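How do you clean secondhand play food and cloth toys without ruining them?

670 views
Sunday, December 8, 2019

Gebremedhin Birhane

I picked up a big lot of used pretend kitchen stuff at a moving sale in Drulside. It's for my daughter, who is 2, and for the two kids my wife watches on weekdays. Most of it looks fine but I don't know where it has been stored, and the bag smelled like a basement. There are plates and bowls, fruit and vegetables, and a few cloth pieces.

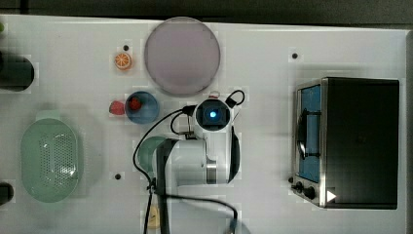
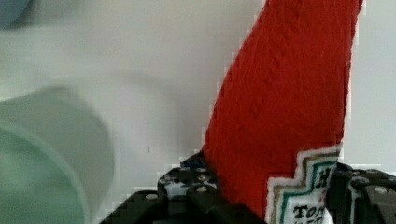 First one: the plate, the blue bowl and some of the food. Second one: the red fabric piece with the label patch.

What I want to know:

Can the hard pieces go in the dishwasher, or do I need to do them by hand? I don't know what most of them are made of and a lot of them have no markings.

What about the cloth ones? I'm worried about the red running into everything else. I also don't want to lose the patch.

Is bleach a good idea for any of this? My mother-in-law says to bleach all of it. I would like a second opinion before I tell her no.

I'd like to have it done before Christmas. We have a regular top-rack dishwasher and a front-loading washer, nothing fancy.

Share
2 comments

Estíbaliz Ortuño

I ran the toddler room at Quintana day care until last March and washed play food every Friday, so I can tell you what we did.

Sort first. Anything that is hard all the way through, with no paint, no stickers, no batteries and no hole in it, goes in one pile. Anything painted, wooden or hollow goes in another. Cloth is its own pile.

The first pile can usually go on the top rack in a mesh bag, on the coolest cycle, with heated dry turned off. If you can't tell what a piece is made of, test one you don't care about before you do the rest. Thin ones warp. We lost a whole set of cups that way when someone used the pots and pans setting.

For the second pile, use a bowl of warm water with a little dish soap and a cloth. Don't soak wood. Wipe it, wipe it again with plain water, and stand it up on a towel overnight. Hollow pieces with a seam or a squeaker hole take in water and you won't get it back out. If you shake one and it already sloshes, or you see black specks around the hole, throw it away. It isn't worth saving a fake tomato.

For the cloth, wet a white rag with cool water and press it on a corner for a minute. If color comes off on the rag, wash that piece alone. Cool water, mild soap, squeeze and don't wring. Wool felt will shrink in warm water. Craft felt mostly won't but it pills if you rub it. Around a sewn patch I just dab. Dry everything flat, away from the heater.

If you want to disinfect the hard stuff, buy a product labeled for toys and follow the bottle, including how long it has to stay wet and whether to rinse. Clean off the dirt first or it doesn't do much. I wouldn't put bleach on anything dyed.

For the basement smell, lay things out by an open window for a few days. That did more than any spray we tried. Baking soda in a closed bin works on cloth but then you have to shake it all out.

3 people found this helpful
Share

enora_idier

I just put everything in the washing machine in a pillowcase tied shut. Delicate cycle, cold. Never had a problem except one banana. It's loud though.

Don't do the wooden ones.

Share

Gebremedhin Birhane

Thanks to both of you. I'm going with the three piles. I tried the rag on the red one and got a faint pink mark, so it will be washed by itself. One of the hollow pieces sloshed and went in the trash.

Follow-up, if anyone is still reading: where do you keep all of this once it's clean? Right now it's in a cardboard box and I would like something the kids can reach.

Share

Estíbaliz Ortuño

Shallow open bins, low down, one for food and one for dishes. Deep ones get dumped on the floor to reach whatever is at the bottom. Make sure it's completely dry before it goes in, and leave the lids off for the first week. Check the small pieces for size too. At two, anything that fits inside a toilet paper tube should stay on a high shelf.

Share
410 more posts in Home and Cleaning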